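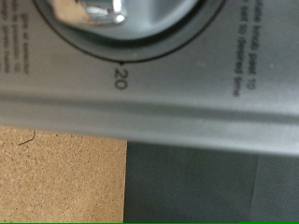

Tiempo de lectura: 4 minutos

Buscar en la web… Ir

¡Hola otra vez! Me llamo Yi-an Min y trabajo en el taller de Tretetholm, donde mi tarea es cuidar de un robot que está aprendiendo a preparar pan tostado. Se llama Torvik. Bueno, el nombre se lo puse yo, porque en los papeles solo aparece como «brazo 23» y me daba un poco de pena.

Mucha gente me pregunta si le doy órdenes hablando: «¡Torvik, tráeme una tostada!». Ojalá. Antes de que mueva una rebanada hay que dejarlo todo preparado, y de eso os quiero hablar hoy, que es la parte que más me gusta (y la que más rato me lleva).

Lo primero es el sitio. Tú sabes dónde está el horno de tu cocina aunque alguien lo haya empujado un poquito. Torvik se fía mucho de lo que aprendió ayer, así que si el horno se ha movido el ancho de un dedo, él va tan tranquilo al lugar de antes y, ¡pum!, choca con la puerta. Por eso cada mañana me agacho y compruebo que el hornito está en su esquina de siempre.

Después viene la muñeca. Los robots como Torvik tienen articulaciones, igual que tú tienes hombro, codo y muñeca. Las muevo de una en una, muy despacito, y escucho. Si algo cruje, paro. También miro que los cables tengan sitio para doblarse. Prueba a levantar el brazo con una manga demasiado corta y verás lo que siente un cable tirante.

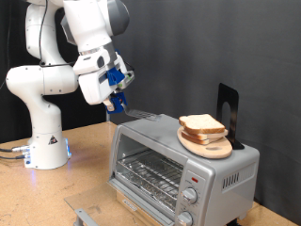 Ahora, los dedos. Una espátula de metal resbala, y si el robot la agarra torcida, el pan acaba en el suelo. Yo le pongo la espátula entre los dedos, le pido que cierre y luego tiro un poco del mango. ¿Se mueve? Otra vez. ¿No se mueve? Pues seguimos. Mi récord de intentos en una sola mañana prefiero no contarlo.

Y queda lo más difícil, que son los botones redondos. Para ti girar una rueda es facilísimo, porque notas con la piel cuánto aprietas. El robot tiene que ir mirando las marcas y calcular cuánto ha girado. En los hornos con temporizador de cuerda a veces hay que pasar del 10 y luego volver hacia atrás hasta los minutos que quieres. ¡Explícale eso a una máquina! Mi compañero Fletcher Tipoki tardó casi todo julio en conseguir que a Torvik le saliera bien, y lleva apuntadas 477 pruebas en un cuaderno lleno de migas.

Las migas, por cierto, son mis enemigas. Se meten en las juntas y hacen que los dedos no cierren del todo. Las quito con un pincel seco, de los de acuarela. Agua nunca, que dentro hay electricidad. Y antes de acercar la mano, siempre, siempre, aprieto el botón de parada. Da igual que sea un momentito. Si algún día visitas un taller como el mío, fíjate en quién lo hace y en quién no.

¿Cuándo sé que ya está listo? Le hago repetir el movimiento entero con el horno apagado, como en el ensayo de una obra de teatro. Si le sale bien varias veces seguidas, enchufo el horno y empezamos de verdad. Si no, vuelvo al principio y reviso el sitio, que casi siempre es eso.

La próxima vez os cuento cómo aprende a abrir la puerta sin dar un tirón. Fletcher dice que es más fácil que la rueda. Yo no lo tengo tan claro.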